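3. Setup and Data

3.1 Class project

The project ran as the second half of the robotics course at Zaltel. Teams of two, one shared workstation, no real arm until March. So everything in this section is simulation. We used the Lobo scene builder with the Lemik physics backend - mostly becuase the lab machines already had both installed. Scene list was frozen on 13/10/2023 and not touched after.

Task is simple to state. Go to the named object, close the gripper, lift, hold. Clutter is the hard part. Each team got the same pool of kitchen items and wall decor, and the randomizer drops them on a counter with random pose and random color. Nothing checks if the mix makes sense. Collisions are checked at spawn only.

3.2 Clear objects

Glass was the worst category for every team. Depth is rendered with the noise model from the course kit (Grelelov, default settings), and on clear surfaces it returns holes or the wall behind. The state-based baseline doesn't care, it reads poses directly. The image policy does.

We kept the approach top-down for bottles, fingers straight down over the neck, arm base on its own platform next to the counter. Side grasps were tried early and dropped - too many contacts with neighboring items. Figure 2 is a bottle trial.

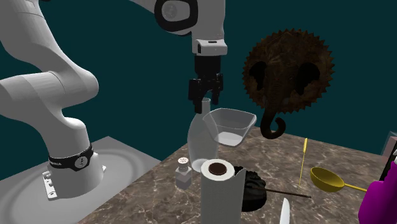 Figure 2. Top-down approach to a glass bottle, with a clear bowl next to it. Rendered view.

Training used 3000 scripted demos per team, same split. Two teams also added a color shift on the counter texture and wall. We did not, ran out of time. Gripper width at the neck is fixed in the script and the policy tends to copy it even on wider objects, see 4.1.

One more note on resets. If an object rolls off the counter the episode is thrown out and not counted as a failure. This is generous, and it hides some of teh bad pushes. Should have been logged seperately. Numbers in Table 2 keep the original rule so that teams can be compared.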